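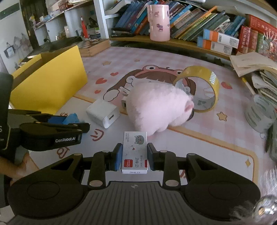

Chapter 7
Learning from Hand-Held Demonstrations

A robot arm can be taught a task by moving it through the motions, but the arm has to be there, and so does someone trained to run it. The method in this chapter removes the arm from the teaching stage. A person holds a gripper, does the task with it, and a camera mounted on the gripper records what the fingers meet. The recordings are later used to train a policy for a robot fitted with the same kind of fingers.

We follow one task through the chapter: clearing small goods from a crowded desk into a box. Two grippers are used, one in each hand. The objects differ in size, stiffness and surface, and the order in which they are picked up is left to the person.

By the end of the chapter you should be able to define a demonstration, explain how finger width is recovered from video, and judge whether a set of demonstrations covers a task well enough to train on.

7.1 What counts as a demonstration

A demonstration begins with both grippers clear of the objects and ends when the last object has been released. Anything between those points is kept, including missed grasps and second tries. Early versions of the Ceven protocol cut these out, and the trained policy had no way to recover from a slip.
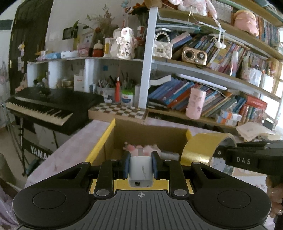

Figure 7.1 A white power adapter held between the finger pads, with the open box just beyond it.

The grasp is labeled from the moment both pads touch the object. Lighting, clutter and desk height are not controlled.

7.2 The first Baloch study
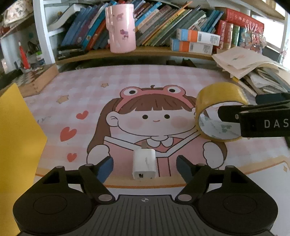 Hellport, April 29, 2022

Anneliese Vogler and Edivaldo Andrade planned the study around 500 demonstrations. After screening, 243 were left. Most of the rejected ones failed on tracking: the camera pose was lost when a gripper turned quickly or came too close to a plain surface.

Vogler then trained one policy on the full screened set and another on 25 demonstrations chosen for variety in object placement. The smaller set did better than expected on rigid objects and poorly on soft ones. Section 7.3 looks at how the 25 were chosen.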